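Otine publishes working code of practice for two-arm robot benches

Drummond, 26 August 2020

Otine, the automation support firm, has today published a code of practice for people who set up and run small two-arm robot benches. The code is free to download and covers benches where two light arms share one table and pass or sort small goods between them. It applies from today at Otine's own premises in Drummond and at the workshops of its partner, Ledier.

The code runs to 14 pages. It does not replace a risk assessment, and it does not change any duty an employer already has under health and safety law. It sets out what Otine expects to find when it visits a bench, and what it will ask to have put right before work goes on.

Work on the text began in April after Ledier asked for one set of rules to use across its sites. Until then each workshop had kept its own. Some had a page taped to the wall, some had a longer manual written for larger machines, and staff who moved between sites had to learn the local rules each time.

Hamish Shearer, who led the drafting at Otine, said: "Most of the guidance we had was written for big arms behind a fence. A bench with two small arms is a different job. People reach in to move a box, they sit near it, they walk past it. We wanted rules that someone could read before a shift and then follow."

What the code asks for

The main part of the code is a list of nine rules. Each is followed by a short note on how to check it.

1. Every bench has a named person in charge while the arms are powered. The name is written on the bench sheet.

2. The area both arms can reach is agreed before work starts and recorded on a plan of the table. Any change to the mounting of either arm means a new plan.

3. Only one arm may hold or close on an item, except during a planned handover. The second arm waits with its fingers open until the handover point is reached.

4. Items for the job are the only loose things on the table. Tools, cups, phones and spare screws are kept elsewhere.

5. The table top is wiped down at the start of each shift and whenever grit or crumbs can be seen on it.

6. Gripper fingers are looked at before the first run of the day. Fingers that are cracked, bent or no longer meet squarely are changed. Surface wear is noted in the log with the date.

7. Cables are fixed along the arm and may not cross the shared area.

8. A stop button is within reach of every seat at the bench and is tested at the start of each shift.

9. Nobody puts a hand into the shared area until both arms are paused. Pausing one arm is not enough.

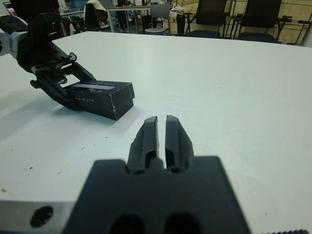 Rule 3 took the longest to agree. An early draft let both arms close on an item at any time, provided the grip force was set low. Ledier's staff asked for this to be tightened. With two arms pulling on the same carton, a small error in position can crush the carton or throw it, and the person at the bench has very little time to see it coming. The final wording allows a shared grip only where the handover has been planned, run at low speed and signed off by the person in charge.

Rule 5 was also discussed at length. Some of those who read the draft thought that cleaning did not belong in a safety document. It was kept in because small debris can get under an item and tilt it, so that the fingers meet it at the wrong height. The check takes a minute or so and needs only a dry cloth.

Speed and force

The code does not set a single speed limit for all benches. It asks each site to set its own limit in the risk assessment and to write it on the bench sheet. For handovers, the code says that neither arm should move at more than 65 per cent of that limit. A site may choose a lower figure. It may not choose a higher one without written agreement from Otine.

Grip force is treated in the same way. The site decides the lowest force that will hold the item safely, records it, and does not raise it to make up for worn fingers.

Keeping records

Each bench keeps one log, on paper or on a computer. The log shows who was in charge, which checks were done, any stop that was not planned, and any part that was changed. Fingers are to be measured after every 1000 grips as well as being looked at each day. Logs are kept at the bench and shown on request.

Jirayu Noiphan, workshop manager at Ledier, said: "We asked for something short, and for the most part we got it. The log is more work than we had before. I would still sooner have it, as we used to change fingers when somebody remembered to. The rule on pausing both arms is the one I will be strictest about."

Visits and next steps

Otine will visit each Ledier workshop to go through the code with staff. Where a bench falls short of rules 2, 8 or 9, the arms will be switched off until the matter is put right. For the other rules, the site will be given a date by which to make the change.

A second part, dealing with benches where arms are moved by hand or by remote control to teach them a task, is being written under the working title Trurkach. A draft will be sent to anyone who asks for it. Comments on the present code are welcome from firms, colleges and workshops, including those that do not work with Otine.

Copies of the code, a blank bench sheet and a blank log page can be had from the Otine office in Drummond. The bench sheet and log page may be copied and altered freely. The code itself may be copied in full but should not be shortened, and any site that adds rules of its own should list them on a separate page.

Notes to editors

Otine provides set-up, inspection and training for small automation benches.

Ledier runs workshops that pack and sort small boxed goods.

Hamish Shearer is available for interview. Requests should be made through the Otine press desk.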